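Etstead Furniture Reuse: Your Questions Answered

We've been passing on second-hand furniture from our unit on Prosser Lane for 13 years now, and in that time we've been asked just about everything.

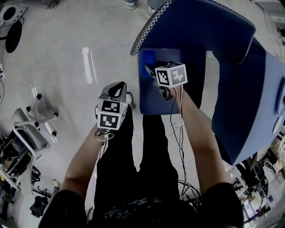

We've gathered up the questions that come in most often, and we do hope you'll find yours among them. If not, please ring or pop in, as we're always glad of a chat.

What sort of furniture do you take?

Sofas, armchairs, tables, wardrobes, chests of drawers, bookcases and bed frames, mostly. Footstools too - they fly out of the door! We're happy with a few scratches or a wobbly leg, and a bit of wear on the arms of a chair doesn't bother us in the least. We can't take mattresses or cots, I'm sorry to say, nor anything that's been kept in a damp garage.

Why do you ask about the fire label?

Upholstered furniture has to carry its permanent fire safety label before we can sell it on. Have a look under the seat cushions first, then on the underside, and if you're still stuck try the back near the bottom. Do please check before you book, as it's a sad business for everyone when the van has come out and a lovely sofa has to stay where it is.

Will you collect from me?

Yes, and it's free in Etstead, Kiltatcombe and the villages in between. For Avville we ask £6 towards the diesel. Collections are usually booked a week or so ahead, though June gets terribly busy with house moves and you may wait a little longer.

My flat is up some stairs. Is that a problem?

Not usually, but tell us when you ring, and mention any tight corners or low ceilings. If you can measure your narrowest doorway, so much the better. We can't take doors off or lift things over balconies, however nicely we're asked (and we have been asked).

Can I reserve something I've seen in the shop?

You can, with a small deposit, and we'll hold it until closing time the next day. After that it goes back on the floor.

Do you deliver?

We do, on the same rounds as the collections. The cost depends on where you live and how many pieces you're having, so it's best to ask at the till.

What if it doesn't fit when I get it home?

Bring it back within 13 days with your receipt and you can choose something else to the same value. Lots of people cut the shape out of newspaper and lay it on the carpet before they buy, and I'd warmly recommend it.

Do you mend or re-cover chairs?

We tighten joints and glue the odd loose rail on our own stock, but we don't take in repairs. There's a list of local upholsterers by the till.

Page last updated September 10, 2021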